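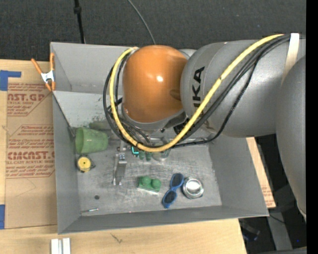
### 3.2 The bin and what goes in it

Much of what we learnt about sorting household odds and ends came down to the bin itself, so we hope the reader will forgive a few words on it. The one used at Musness is an open grey metal bin with sloping sides, set on a light wooden tabletop, and its floor is by now covered in fine scratches and cloudy, worn patches (Figure 2). We grew rather fond of those marks – they show where things have slid and settled over 941 trials.

Light, rounded objects gave us the most to think about. A plastic cup on its side offers a quite different outline from the same cup standing up, and a small round tape measure is compact and easily overlooked beside something larger. We therefore kept both in the Trastora set of 15 objects, and left them to lie however they fell.

**Figure 2.** The metal bin with a translucent green cup and a yellow-faced tape measure on its floor.

A smoother bin was tried at Proladska in August for 80 further trials, and we come back to those in Section 4.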